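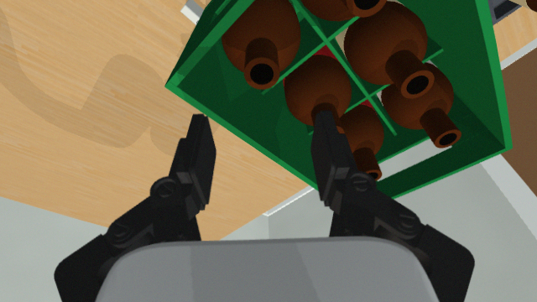
Flaschen in der Kiste, daneben helles Holz

Kapuzenumhang "Tetano" von Cesamness im Test
von Zdislava Vrabec

Zuletzt aktualisiert: März

Eigentlich wollte ich in diesem Jahr gar nichts Neues für den Fasching kaufen. Im Schrank hängen ja noch das Piratenkostüm, das grüne Waldfeenkleid und diese unselige Flickenhose, in die ich seit Jahren wieder hineinpassen möchte. Aber dann stand ich bei Holub im Laden, wollte nur schnell Sicherheitsnadeln holen, und da hing er: ein langer, dunkelroter Umhang mit einer so großzügigen Kapuze, dass ich ihn einfach anprobieren musste. 28 Euro später war er meiner, und die Sicherheitsnadeln hatte ich natürlich vergessen!

Der Tetano ist in einer Einheitsgröße zu haben und vom Kragen bis zum Saum 146 cm lang. Ich bin nicht besonders groß, deshalb lag er bei mir ohne Absätze auf dem Boden auf. Mit Stiefeln ging es dann, aber für Treppen würde ich ihn trotzdem vorne etwas anheben oder gleich kürzen. Der Saum ist nur einfach umgeschlagen und lässt sich auch von Leuten wie mir, die mit der Nähmaschine eher eine lose Bekanntschaft pflegen, an einem Nachmittag neu legen.

Der Stoff ist ein Samtimitat aus Polyester, außen schön weich, innen glatt und ungefüttert. Meine Küchenwaage zeigt 354 Gramm an, und das merkt man beim Tragen angenehm wenig. Ich hatte früher einen Umhang aus richtigem Samt, der hat mir nach einer Stunde so an den Schultern gezogen, dass ich ihn über einen Stuhl gehängt und dort vergessen habe. Dafür fällt der leichte Stoff nicht ganz so schwer und königlich, und im Wind flattert er einem gern mal über den Kopf.

Sehr gelungen finde ich die Kapuze. Sie ist tief geschnitten, läuft hinten spitz zu und bleibt auch über einer Hochsteckfrisur oder einer Perücke sitzen - das habe ich mit meiner Lockenperücke ausprobiert, und die ist wirklich kein bescheidenes Exemplar. Nach vorn bleibt genug Luft, so dass man noch sieht, mit wem man gerade tanzt.

Weniger glücklich bin ich mit dem Verschluss. Am Hals sitzen 2 Satinbänder, die man zur Schleife bindet, und Satin rutscht nun mal. Ich musste den ganzen Abend nachbinden. Marek Šimko, mit dem ich auf dem Fest war, trug den gleichen Umhang in Schwarz und hatte irgendwann einfach eine alte Brosche durch beide Seiten gesteckt. Das hielt und sah auch noch hübsch aus. Inzwischen habe ich mir einen Haken mit Öse angenäht und die Bänder nur zur Zierde drangelassen.

Gewaschen habe ich ihn auch schon, von Hand und mit kaltem Wasser. Ein wenig Rot ging dabei ab, also bitte nichts Weißes dazulegen! Getrocknet ist er über Nacht auf dem Bügel, die Knickfalten aus der Verpackung waren danach fast verschwunden. Bügeln würde ich ihn nur von links und mit einem Tuch dazwischen.

Für Rotkäppchen, Vampire, Zauberinnen und alles, was sonst geheimnisvoll durch den Abend schreiten möchte, kann ich den Tetano gern empfehlen. Wer viel draußen unterwegs ist, etwa beim Umzug, zieht besser etwas Warmes darunter.

Von mir gibt es vier von fünf Sternen, den fehlenden behalten die Bänder.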